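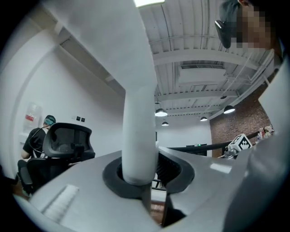 On the floor at Wiriya, December.

Cundix screening outreach – progress note for Peninah

Quick one before the Wednesday call, full tables to follow.

Screening. 2,313 women reached through talks and door visits this period, 347 booked for a breast exam. Bookings slower in Plomavard than planned, market days clash with clinic hours. Faraji is asking the clinic to stay open til 6 p.m. No answer yet.

Navigators. Two new ones trained, Nyokabi Kaijage and Shabani Muriithi. Both already following up patients by phone. Still short on the Plomavard side, and airtime money runs out before month end every time. Would like to move some of the printing line over – OK with you?

Referrals. Main hospital wants its own form filled in again, even when ours is complete. Rahel met the records office, they will accept ours if the doctors stamp is on it. Stamps ordered.

Spending. Under on travel, over on phones. Fuel receipts from Wiriya still missing, Shabani chasing.

Next: survivor group meetings start in both sites, follow-up calls to everyone who booked and didnt come. Need your yes on the printing money first.

Rahel Sutter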